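Getting back into walking

I stopped walking in the spring when my knee was bad, and it took me until July to start again. The first week I only went to the end of Oei Road and back. By the second week I could do the long side of the reservoir, with one stop on the bench by the pump house.

I keep a log on my old Asus laptop. It has the date, the route and how the knee felt out of 4. Most days are a 2.

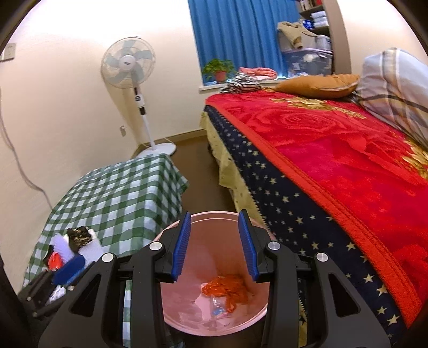 The hill behind the school is still too much for me. Going up is fine but coming down hurts, so I take the bus back from the top. Josué says I should try a pole. I borrowed one from Saodah Lau and used it twice. It does help on gravel, less so on pavement.

Shoes made more difference. My old pair had gone flat at the heel and I had been putting off replacing them for nearly 2 years. The new ones are half a size bigger and I wear them with thick socks. 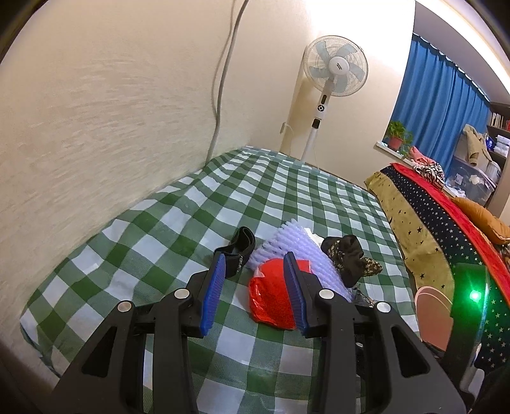
Trekville Walking Club, Thursday Group

Our next walk is on 19th August, starting from the library steps at the usual time. Hafiz Raju is leading. It is the flat route along the canal, with a stop for tea at the lock. Bring water and a hat, there is not much shade after the second bridge. If it rains hard we will go the week after. I plan to do the whole thing this time, and I'll put the knee score up when I get home.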